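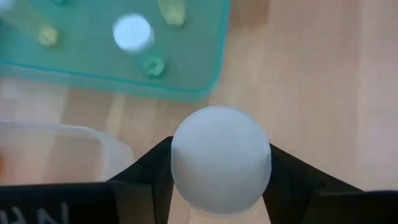 Where do you keep a bell you never meant to win?

Mine lives on the back porch beside the rubber boots, under an old shower curtain.

The Wumosgate Bell
A story. Posted 2023-10-28

I only bought the ticket to get change for the ferry. The machine at the Wumosgate landing wanted coins, I had a twenty, and the woman at the card table outside the bakery had a whole ice cream pail of coins and a roll of raffle tickets. So I bought one (number 3372, pink) and she gave me my change and said good luck, dear, and I said what's the prize, and the ferry blew its horn, and I ran.

They phoned in December. I was up to my elbows in pie dough and I let it go to the machine, and when I played it back there was a man's voice saying congratulations on the bell.

I played it again. The bell.

You have to understand that I live in Rulter, 489 kilometres from Wumosgate, in half a duplex. My sister lives in the other half. We share a wall and a furnace and a driveway, and we have kept the peace for years by never bringing home anything louder than a kettle. I told her it was a small bell. I said it was probably the kind you put on a hotel desk.

Well! It was cast in 1817 and it took four of us to get it into the truck.

I'm getting ahead of myself, though, because first there was the drive up, and I want to tell you about the drive. My sister came. She said it was to help with the gas money, but she brought the good thermos and two egg sandwiches each, and she wore her funeral coat, so I think she was looking forward to it. It snowed from the second hour on. We followed the Kedska most of the way, with the ice coming out from both banks and a black strip of water left down the middle, and she read me the crossword and filled in the wrong answers in pen.

Somewhere past the dam she said, "Mum would have kept it in the kitchen."

We hadn't talked about Mum in a car before. We'd talked about her in hospitals and at the bank. I said Mum would have put a fern on it. My sister said Mum would have told the minister it was a family piece, from the old country, and we both started to laugh and I had to pull over at the next wide spot, with the wipers going and the two of us blowing our noses on the Claeys napkins left over from the summer.

Claeys is the bakery, I should have said. The bell was in their back room behind the flour. It had hung in the schoolhouse until the schoolhouse became somebody's cottage, and after that it sat in a barn, and then in another barn, and the baker had ended up with it because he had the widest door. He was sorry to see it go, he told us. He had been keeping his rolling pins in it.

"Does it still ring?" my sister asked.

He lifted the tarp, and pulled out the last of the rolling pins, and gave it a knock with one.

I don't know how to tell you what it sounded like. Lower than I expected. It went into the floor and came up through my boots, and a tray of buns started buzzing on the rack, and then it just stayed in the room with us, getting thinner and thinner, and none of us wanted to be the first to move. The girl at the till came and stood in the doorway with her tongs.

My sister had her hand flat on her coat buttons. "Oh, that's too loud," she said, very quietly. "That's far too loud for the duplex."

"I know," I said.

"We'd have the whole street over."

"I know it."

She thought about that. Then she asked the baker if he had any rope.

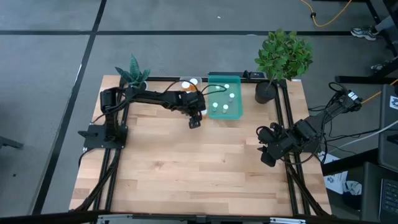
Pale boards, dark grain, grey carpet.

We got home after midnight and couldn't lift it, so it spent its first night in the truck, with the snow filling up the box around it. In the morning I saw my sister out there in her housecoat and boots, brushing it off with the kitchen broom. She had her back to me. She went all the way around it, and then she looked up and down the street, both ways, like someone about to cross, and rapped it once with her wedding ring.

You could hardly hear it through the window. I went and put the kettle on.

The fellow across the road helped us get it onto the porch in the end, with two planks and a lot of language. He asked what it was for. My sister told him it was a family piece, from the old country, and she said it so nicely that he took his hat off.

We ring it at New Year's, and on Mum's birthday, and once when the furnace came back on. She hits it and I hold down the lids on the pots.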